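Dalgleish Sewing Room, members' meeting
Minutes, 12 July 2024

Present: Imani Mwaipopo (chair), Mared Pugh, Kheri Kariuki, Eylül Güneş, and me, Nyokabi Langat, taking the notes. Please be kind about the spelling, I was typing with a plate on my knee.

1. Last time's minutes

Read and agreed, apart from the bit where I wrote that Eylül would "hem the chair." She was going to hem the chair covers. Sorry, Eylül! They're finished, by the way, and they look great.

2. The newsprint piece

We spent most of the evening on this one, so get comfortable. For anyone who missed the spring meetings, we've been trying to settle on one look for the December window, and the newsprint has been everybody's second favorite for months. Imani finally said we should pick it or stop talking about it. She's right, but we talked about it for another half hour anyway.

My feeling is that it's a really cheerful thing to have around. Black on white goes with whatever else we put out, and the bigger lettering reads nicely from across a room. It's a pain to keep neat, though. You put it down flat, you turn around to find the pins, and when you turn back it has bunched up on you again. I've had it down on the white floor panel and up on the little white rack, and I like it much better hanging.
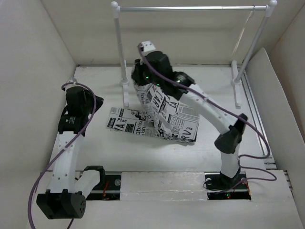

So the first thing we had to decide was whether it gets hung or draped. Imani was for draping, over a couple of boxes, with the folds left in on purpose. Eylül wanted it hung up straight so people can enjoy the print. I went back and forth and annoyed both of them. In the end we voted and hanging won, with Imani asking me to write down that she still thinks folds are prettier. Written down!

Then we got onto the words. I'd never sat and read it before, and it's wonderful nonsense once you start. There's "fabrex" in big letters, and "Plac," and a bit that says "PUBB," and then a whole lot of small type I'd need my other glasses for. Eylül asked if we ought to check there's nothing rude in it before it goes in a window on a street with a school on it. Fair point. I said I'd go over it with a magnifying glass, and I'm weirdly looking forward to that.
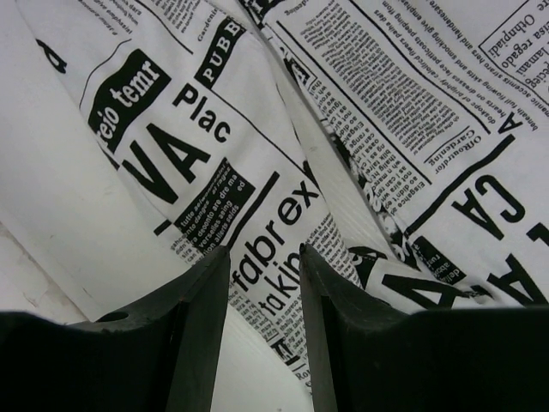

Mared said she didn't care what the words were as long as they were the right way up, and that if we hung it the way I'd been folding it, half the street would be reading with their heads on one side. She'd like us to mark the top corner with a stitch of red thread so it goes up the same way every time. Everyone liked that. She also said to leave the iron on low and press from the back, and to try a corner first.

Action: Mared to do the red stitch. Me to do the reading.

3. Folding (I know, I know)

This came out of the last item. I'd been folding the newsprint in quarters and the creases go straight through the headlines. Kheri wants it rolled around one of the long tubes from the Kumuline delivery. We have 16 of those tubes behind the door and I've been begging somebody to find a use for them. Eylül thought rolling was fine for the big lengths but silly for anything small, and that the small pieces could just go over a hanger. 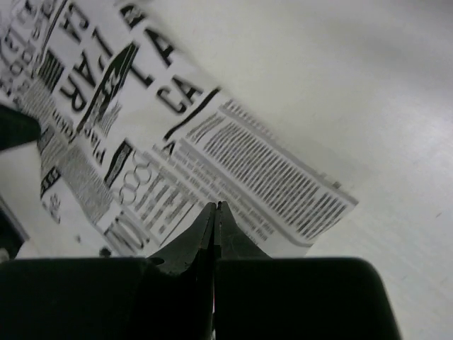 We agreed to try it both ways until the next meeting and see which one gives Mared less ironing. I'm to put a label on the tube so it doesn't get thrown out with the cardboard. Kheri has a fat marker and offered to do it in newspaper lettering, which I'm all for.

4. Money

Short one. We have $65 left in the window budget. Imani would like to keep most of it for lights. The Brudness people want $9 a yard for plain white backing and we'd need five yards, so that would eat nearly all of it. Kheri thinks the old curtain lining would do the job for nothing. We're going to look at the lining first.

Action: Kheri to dig out the lining and wash it.

5. Name for the window

We had three suggestions. "Extra! Extra!" (mine), "Hot Off the Press" (Mared, and with the iron it's a pretty good joke), and "Wonder," from Imani, in one big word across the top. No vote yet. I'm sulking a little because I think mine's catchy, but Wonder did get the most nods.

6. Anything else

The big scissors are missing again. If they're at your house, just bring them back and we won't say a word.

Eylül needs more hangers, the slim kind. Check your closets.

Imani asked for somebody else to bring the snacks next time. Kheri said yes before he'd heard the question.

We finished a bit after nine, and Mared locked up.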